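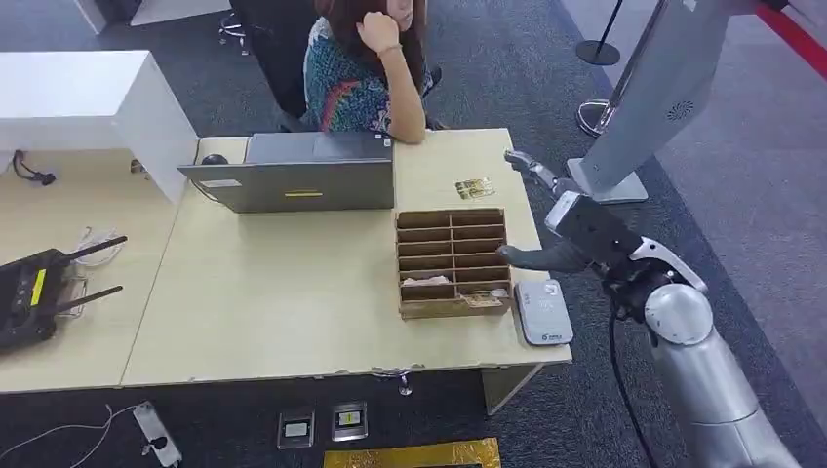 Main desk with pigeonhole organizer and arm, card sorting setup.

Minutes of the sorting method review
Project: Rennie (card placement into open compartments)
Site: Dillanwood
Date: 7 Dec 2019
Chair: Fraser Dow
Minutes: Hamish Moncrieff
Also attending: arm control, vision and data staff; Cikbridge by phone for items 3 and 4
Apologies: Fistier

1. Minutes of the previous meeting

Accepted with one correction. In item 5, "slot error" should read "column error." The two are logged separately and the analysis script treats them differently.

2. Status of the data

HM reported that the main set now holds 1434 placement attempts on the cardboard organizer. Of these, 1045 were run with the two-stage approach and the remainder with the single-stage approach used since February. All attempts have a start record, an end record and a force trace. Wrist video is complete except for the attempts already listed in the exclusions sheet.

FD asked whether attempts stopped by the operator are included in the total. HM confirmed that they are, and that they count as failures in both arms of the comparison. FD asked for this to be stated in the first paragraph of the method section and not only in the table note.

The label "aborted" is used by two annotators for different things. One applies it to any operator stop, the other only to stops before contact. The label will be split into "stopped before contact" and "stopped after contact." Existing entries are to be relabeled from the force trace.

3. Two-stage approach

Arm control summarized the method for Cikbridge. In the first stage the gripper moves to a standoff point in front of the target compartment and holds until the opening has been located again from the wrist view. In the second stage it advances along the compartment axis with lateral stiffness reduced. The single-stage approach plans the whole path from the head view and does not correct on the way in.

Main result: the two-stage approach had fewer contacts with the dividers in every row. The difference is largest in the lower rows, where the head view sees the least of the opening. In the top row the two approaches are close, and the group agreed not to claim a benefit there.

Cikbridge asked how much of the gain comes from looking again and how much from the softer advance. Arm control said the present data cannot separate them, as both were switched on together. After discussion it was agreed to run a short ablation of 70 attempts per condition:
(a) second look on, normal stiffness
(b) second look off, reduced stiffness
Target order will be randomized within each block. The organizer is not to be moved between (a) and (b) except as the block plan requires.

FD noted that the standoff distance was tuned by hand on the left column and then applied to both columns. This should be reported as a limitation. Vision would prefer to retune it. FD declined for the current paper – changing it now would make the earlier attempts unusable for comparison.

4. Occupied compartments

Most trials use empty targets. A smaller group of 39 attempts placed a card into a compartment that already held paper or cards. Failures in this group are mostly of one type: the leading edge of the new card meets the existing item and the card bows before the gripper opens.

Cikbridge considers this the case of most interest for their own use and asked for it to be a main result. HM objected that the group is too small and the contents were not controlled. A single folded sheet and a stack of cards present different edges, and both are logged only as "occupied." Arm control agreed.

Agreed: occupied targets will be reported as a secondary observation, with no rate given in the abstract. The log will gain a contents field with four values: empty, folded sheet, single card, stack. Cikbridge accepted this on the condition that a controlled series is planned. FD will draft the plan.

Cikbridge left the call.

5. Organizer wear and pose

Cardboard dividers deform under repeated contact. Vision measured the openings before and after the last block and found that the dividers in the lower rows had shifted enough to affect the fitted grid. The fit assumes straight, parallel dividers. Two options were discussed:

Replace the organizer at a fixed interval. Simple, but it introduces a pose change at each replacement.

Fit each compartment separately. This removes the assumption but needs a clear view of all four edges, and the bottom edge is often lost in shadow.

Replacement was chosen for the ablation. Separate fitting will be tried offline on recorded views, with no changes to the running system. The serial number of the organizer is to be written in the block header at each change.

6. Operator at the desk

HM raised the question of whether a person seated at the far side of the desk affects the head view. Vision has compared blocks with and without a seated operator. The organizer fit is unchanged. The background mask does change, and in a few blocks a forearm resting on the desk was included in the obstacle map, which lengthened the planned path. Path length is therefore not to be compared across blocks with different seating. Seating will be recorded in the block header.

7. Network delay

Wrist images arrived late in several blocks, with the arm waiting at the standoff point. This does not change the outcome but does inflate cycle time. HM proposed reporting cycle time with the wait removed. FD prefers both figures, side by side. Agreed.

8. Draft paper

Sections 1 to 3 are with Fistier for comment. Section 4 waits on the ablation. The title is to drop the word "robust." The related work section still cites the older version of the stiffness controller and needs updating.

9. Actions

FD – plan for controlled series on occupied compartments; revise title
HM – relabel aborted attempts; add contents and seating fields to the log; rewrite opening of method section
Arm control – run ablation (a) and (b); supply controller reference
Vision – offline test of separate compartment fitting; divider measurements after each block

10. Next meeting

To be called by FD when both ablation blocks are complete. Fistier to be asked for written comments beforehand if they cannot attend.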